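Why Do Shooting Stars Shoot?

I was 11 the first time I saw a shooting star, and I was brushing my teeth. I'd wandered over to the window with a mouth full of foam, and zip! A white scratch went across the sky over Ovville and was gone. I ran downstairs yelling that a star had fallen off (and got toothpaste on the dog).

Well, no star had fallen off. Stars are giant balls of hot gas, like our Sun, and they're terribly far away. What I saw was a crumb. Most shooting stars are made by bits of space dust no bigger than a grain of sand! Scientists call the streak of light a meteor, so I'm going to call it that too from now on, because it makes me feel clever.

Where do the crumbs come from? Lots of them come from comets. A comet is a big dirty lump of ice and dust that swings around the Sun, and when it gets close, the ice warms up and turns to gas, and dust comes puffing off with it. The comet carries on its way and leaves a long dusty trail behind. If Earth happens to pass through that trail, we get a whole bunch of meteors, and that's called a meteor shower.

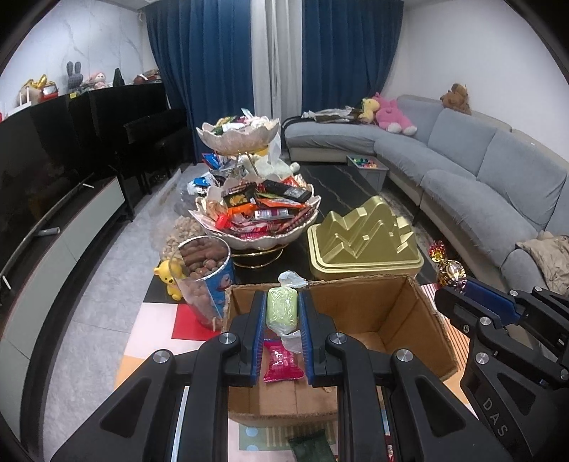 Defne Soylu wrote to ask whether you need an umbrella in a meteor shower, and what would happen if one of the crumbs landed on her head. She also wanted to know if she could keep it.

I love this question, Defne! You can leave the umbrella at home. The little crumbs burn up way over our heads, some 60 miles up, long before they could get anywhere near your hair. Now and then a much bigger rock comes in and a piece of it does reach the ground, and then it gets a new name, a meteorite. Those are rare, and lots of them splash into the ocean. 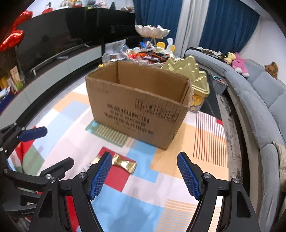 So what makes a tiny crumb light up? It's the air, and I know air doesn't sound like much. Think about that open cardboard box on the patchwork tablecloth. It looks empty inside, doesn't it? But it's full of air, right up to its rough top edges, and you could wave your hand around in there and hardly feel a thing. Now try hitting air at the speed of a meteor, which goes many times faster than a jet plane. The air can't get out of the way quickly enough, so it gets squashed and super hot. The crumb heats up and turns to vapor, and the hot vapor and air glow. Zip!

If you want to see some, August is a great month. Ask a grown-up to come out with you somewhere dark, lie back on a blanket, and give your eyes a good long while to get used to it. No telescope needed, your eyes are better for this job. I still squeal every time.

Back to top | Contact Judite Moreira | © Ovville Sky Pages, 30 April 2020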